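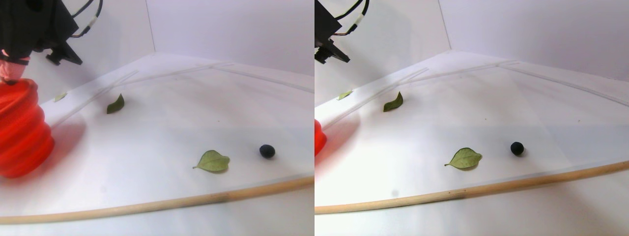

Figure 3. Red ribbed part on a white surface, with a transparent rail behind it.

Home | Issues | Articles | For Authors | Search

4.2 Color and the naming of shapes

In the second study we asked how people name a shape when they have no ready word for it. The 40 participants were adults living in Lirberg, and all of them had the local language as their first language. Each person wrote short names for 19 items, without a time limit.

Ribbed forms gave the widest range of names (compare Figure 3). Some writers chose a word from music, others a word from the kitchen or from plumbing. Color words were added often -- more often than we expected from the Plirnthorpe word list, where color comes mostly after the noun. In 13 answers the color word stood alone and no shape was named. We kept these answers in the analysis.

The order of the items was changed for each participant. We did not find an effect of order, but the sample is small and the result should be read with care. Age was not included in the model.

Related items
Borrowed words in the Lirberg market
Spelling habits in the Relteo letters
A second look at the Plirnthorpe word list

Copyright Pollock Papers in Language | Contact | Back to top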